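6 December 2018

Fabric table again, most of the day. I started with the white cloth, the one from the Asto order, and I still can't get it to stay flat for longer than it takes me to turn round and pick up a pencil. It bunches at the low end and then the whole length goes with it. I've written "press first" in this notebook at least twice since June and have I pressed it first? No.

The black is a different animal. Sedari ships it folded into a tight block and those fold lines are in there for good, as far as I can tell — I left a piece under the cutting boards all last week and the rectangles were still showing when I pulled it out. It has a bit of a shine too, so every crease catches the light and looks worse than it is. Fine for linings. I wouldn't put it on the outside of anything.
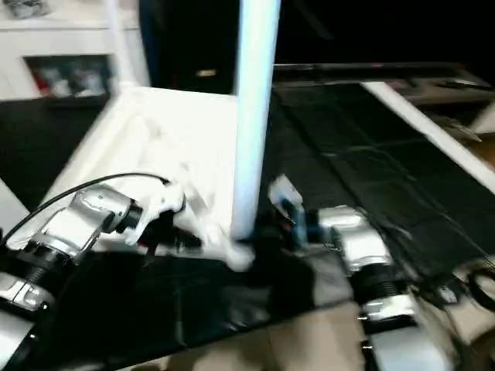 Roll it, don't fold it, was the answer from the next bench when I grumbled about all this, and the Mac Giolla people apparently sell empty tubes if we're too cheap to buy the cloth on the roll in the first place. Fair enough! I went and looked at the shelf over the sink and there's room for tubes if the Jidum offcuts move down one. I'd want the white on a tube before the black, whatever the bench says, as the white is what we cut most.

Stock, while I had the book open: 274 of the small squares cut, out of the 500 we said we'd have. The big order is for 1,000 and I don't want to start on it until the pressing question is settled, or we'll be trimming crooked edges right through to spring (again).

Other bits. The good shears are dragging near the tip. Chalk is down to one stub, the blue one, and it barely shows on the black. Pins are all in the wrong tin, I moved half of them and then got bored.

Next time: iron on before coat off, white cloth first, and try one black piece with a damp press cloth on the wrong side, low heat, corner only.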